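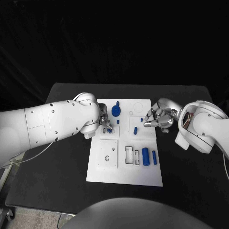

Ticket 383, attachment 1: board on bench, blue parts and slotted block.

Product: Beketti task board, white, blue part set
Opened: 2018-01-11
Status: open, awaiting parts

Fault: the small blue part binds in the narrow slot of the raised white block. It enters square, then stops short of the shoulder. Pegs and gear fit their own positions without complaint.

Checks so far:
Slot cleaned with a dry brush. No change.
Part turned end for end. No change.
Board clamped at the near corners, then released. Binding is the same in both states, so a bowed sheet is unlikely.
Repeated 50 insertions with the part from the spare set. It seated in 20 of them, always with a slight lean to the left.

The spare set came from the Nagano store in September and carries a different batch label — the two sets may not be interchangeable.
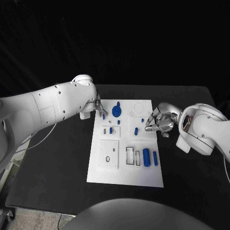 Reiko Shibata: Check the plate before you blame the part. On the Trerer boards we had the same symptom, and the plate screws had been done up unevenly. Slacken all of them, seat the part, then tighten in a cross pattern.

Plate screws slackened and retightened as suggested. Seating improved to 60 per cent over a fresh run, still short of acceptable. The gear was refitted at the same time and turns freely on its post.

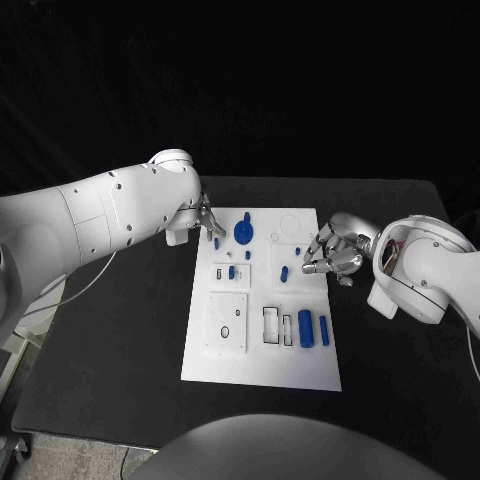 Next step is to measure the slot at both ends with feeler gauges and compare it against the Kudelberg drawing. If the slot is within tolerance, the original part goes back for replacement. The printed outlines are not affected and the board can stay in use for the peg tasks until then.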